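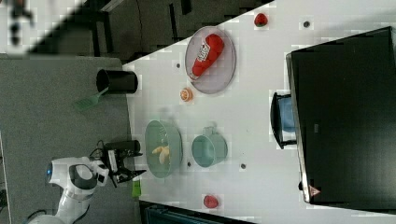

Kesmont Planner 2.6
Planificador de agarre y movimiento para brazos de mesa
Ref. 743 · Licencia por puesto · Descarga inmediata

Llevo desde agosto trabajando a diario con Kesmont y por fin me he decidido a meterlo en la tienda (sí, he tardado, pero no me gusta vender cosas que no he usado yo). Es el software que pongo ahora en casi todas las celdas pequeñas que monto: brazo, pinza de dos dedos, cámara en la muñeca y una mesa con cosas encima. Vamos, un bol, una taza, fruta, un bote de kétchup tumbado en un plato... el lío de siempre.

Lo que más me gusta es el editor de tareas. Escribes «fresa al bol», eliges cuál si hay dos, y el programa te propone varios agarres ordenados por puntuación. Si ninguno te convence, arrastras la pinza en la vista 3D y recalcula al momento. ¡Se acabó andar tocando archivos de configuración a las tantas!

Lo de las colisiones también está muy bien resuelto. Dibujas la mesa, el monitor o lo que tengas alrededor como cajas sencillas, les pones un margen y listo. Yo suelo dejar 20 mm y voy bajando. Con las asas de las tazas sigue siendo un poco miedoso y a veces da un rodeo enorme, aviso.

Qué trae
Planificador de trayectorias con límites de velocidad por zona
Módulo de percepción Bristona (segmentación y pose)
Calibración mano-ojo guiada, unos 21 minutos la primera vez
Grabación y repetición de cada intento, con línea de tiempo
API en Python y nodos para ROS 2

Qué necesitas
Ubuntu 22.04, 16 GB de RAM y una gráfica dedicada si vas a usar Bristona. Sin gráfica arranca igual, pero la percepción va a pedales. El controlador del brazo va aparte; mira antes la lista de modelos compatibles en la pestaña Descargas.

Versiones
2.6 (31 de marzo de 2023): 26 errores corregidos, vista de agarres nueva, exportación a CSV. Si vienes de la 2.4, vuelve a calibrar.

La licencia incluye un año de actualizaciones. Para aulas y laboratorios hay paquetes de varios puestos con Stetamdale; escríbeme desde el formulario, dime qué brazo y qué pinza tienes y te preparo precio. También tengo la guía de Barros para integrar cámaras de profundidad, en PDF y en español, gratis con la compra.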